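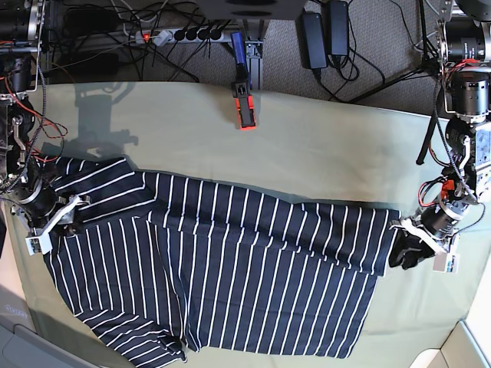 Striped shirt on the green cloth, both arms holding.

September 4, 2023

Ratings notebook, two-year-olds. Reran the whole juvenile file this morning after Mei-kuen found the going codes shifted by one row from May onwards. 3908 runs in the table now, 126 thrown out for missing weights or no official distance. Old file kept under the same name with "shifted" on the end. Please don't use it.

Main effect of the fix is on the soft ground horses. Vamirari goes up 5 lb on her second run and now looks the pick of the fillies we have rated. Pravano drops. His maiden win was down as good to soft and should have been good to firm, so the time is nothing special. I had him too high all summer and said so to Akihiko, who had him lower from the start.

Shek still a puzzle. Two runs, slowly away both times, finished well over six furlongs the second time. The sectionals say seven. Left his figure alone until he tries it.

Draw: checked the straight course sprints again with 18 runners or more. High numbers did better on the corrected file, but most of it comes from two meetings when the rail had been moved. Not using it. Chia-hao wants to split by rail position and can have the file when he is back.

Debutants: the yard adjustment is still too strong for small stables. One winner from three runners and the sheet treats them like a top yard. Tried shrinking towards the average for all yards and it behaved better. Need to test on last season before it goes in.

Vudilport is entered twice this week. If he goes for the nursery he has top weight and I would rather watch. In the novice he gives weight to only one that has run.

To do
Irén: check the weights for the apprentice races, claims taken off twice in places.
Cheuk-hei: new going codes into the import script.
Me: last season's debutants, then print the fillies' list again.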